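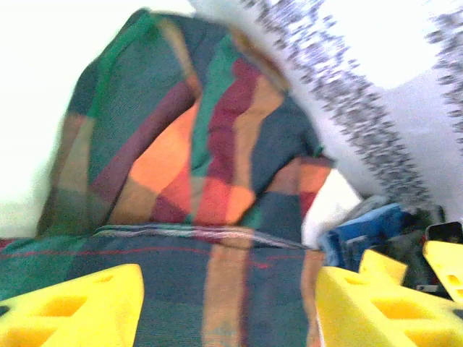
I've had the Skodel plaid throw since May and I'm finally ready to say something useful about it, mostly because my friend Shewit keeps asking if she should get one.

First, the colors. I ordered it for the orange (I'm a sucker for orange) and was a little scared it would show up looking like a traffic cone. It didn't! The bright blocks sit in with slate blue, deep green, maroon and tan, so it goes with pretty much everything I own, including a brown couch that goes with nothing.

It's 60 by 80, big enough that two of us can share it through a movie without a tug of war. On the bed it covers the top of a queen but doesn't hang down the sides, so don't buy it as a bedspread.

Now the gripes. It wrinkles. Leave it in a heap overnight and you'll be looking at those wrinkles the next day, and I'm not ironing a blanket. It also grabs dog hair like you wouldn't believe. The Gilani one I had before was softer right out of the package, too, though it pilled so badly I gave up on it after one winter.

Washing has been easy. I do cold water, low dryer, and pull it out while it's still a tiny bit damp. I've run it through 12 times or so by now and the maroon hasn't bled on anything.

Would I buy it again? Yep, and I'd get the same colors. Shewit, get the big one.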